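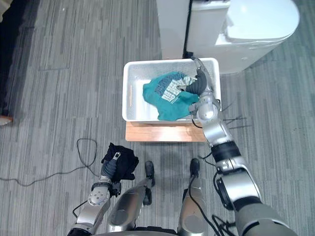

One reader of an earlier draft objected that the height of a laundry container is a matter of taste, that people put it wherever there is a gap on the floor, and that a paper on the subject would have to show that the height changes something other than the look of the room. The objection is a reasonable one and we have kept it in mind in what follows.

4. Where the container stands

4.1 Floor and low support

The Jillenura study looked at how clothes are gathered up before washing in 20 households, most of them in Nenstead and the rest in Sarcombe. Each household kept a diary, and we visited each one to note where the laundry was put down, what it was put into, and what that container stood on. We recorded 300 garments in all. Bed linen and towels were left out and are dealt with in Section 6.

Containers were found in three positions: flat on the floor, on a low support such as a stool or a step, and at table height. In this section we compare the first two. Table height was used mainly for folding clean clothes, and few households carried dirty clothes up to it.

By "low support" we mean anything that lifts the base of the container clear of the floor but leaves the rim below the waist of a standing adult. It need not have been bought for the job. A stool that had been in the room for years counted in the same way as a purpose-made stand. 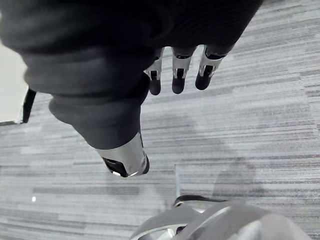 Maren Tolchurst
Research Fellow in Household Studies, Surdu Centre for the Home

On carpet, the floor itself matters more than we expected when we drew up the visit sheet. A light container slides on a short pile if it is pushed at the rim, and it tips if a heavy garment is dropped on one side. Several diaries mention clothes that missed and were picked up later. A striped or mottled carpet in greys hides a dark sock well, and two diaries complain of this. On hard floors the complaint was a different one – the container moved when it was nudged with a foot – and missed clothes were seen at once.

A low support changes the first of these problems only if its top is close in size to the base of the container. Where the top was much smaller, people steadied the rim with one hand while they loaded with the other, and this slowed them down. Where the two matched, both hands were free. We did not measure the force needed to tip a container, and the point rests on the diaries and on what we saw during visits.

Of the 20 households, 13 used a low support at least some of the time. The reasons given were mostly to do with bending. Some people wanted air under the container, and one diary says only that the stool was there already and nothing else was using it.

4.2 Putting clothes in

We separated two ways of loading. In the first, a garment is carried to the container and let go over the middle of it. In the second, it is brought to the rim, rests there for a moment, and is then pushed in. The second way was more common with T-shirts and other soft tops, which bunch in the hand and catch easily on an edge. Garments brought to a corner were more likely to be left hanging outside than garments brought to a long side.

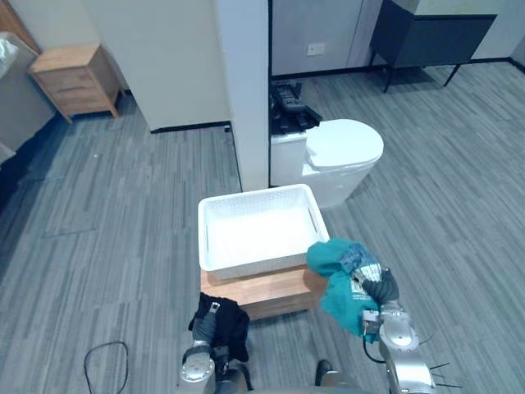 Reading time (full paper): 13 minutes

Figure 3. White basket with perforated sides on a low wooden stool. A teal garment hangs over one corner of the rim and a black garment is held in front of the stool.

The rim deserves a word of its own. A thick, rolled rim is kinder to the hands and lets cloth slip over it, and people with such a rim seldom mentioned snagging. Thin rims with a sharp moulding line did snag, chiefly on knitted fabric. Slot handles cut into the ends were useful for carrying. They gave no trouble in loading, though cuffs and drawstrings sometimes worked their way through them.

Solid and perforated sides made no difference to where clothes ended up. They made some difference to how long people were willing to leave them there. Households with perforated sides said they worried less about damp sports clothes, and a few of them washed less often as a result. The diaries ran only through November, and we would not lean on this for the rest of the year.

4.3 Dark and heavy garments

Sorting by colour was done before the container in some homes and after it in others. Those who sorted first kept dark items back and loaded them last, or carried them straight to the machine. Fleece was the garment most often kept back. It takes up a great deal of room for its weight, it shows lint, and it sheds on to whatever is washed with it. It also does not drop well: a bunched fleece holds its folds and sits on top of the pile, where a cotton shirt would settle into the space that is left.
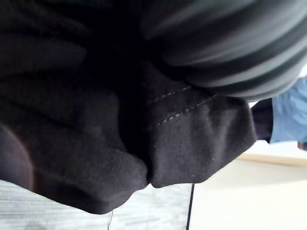

Seams add to this. A double row of stitching makes a line along which the cloth is stiffer than elsewhere, and a thick fabric tends to fold beside that line and stay folded. When we asked people to load a fleece as they usually would, most pressed it down once with a flat hand and left it. Pressing moved a container that stood on carpet. On a low support of matching size it moved less, though we saw one stool rock because a leg had been set half on a rug.

A container on a low support therefore did well with heavy items so long as the support was steady and the top was broad enough. With light cotton we found no difference worth reporting between the support and the floor. The lost socks were found in both groups, and how they were picked up again is taken up in Section 5, together with the time spent on each load.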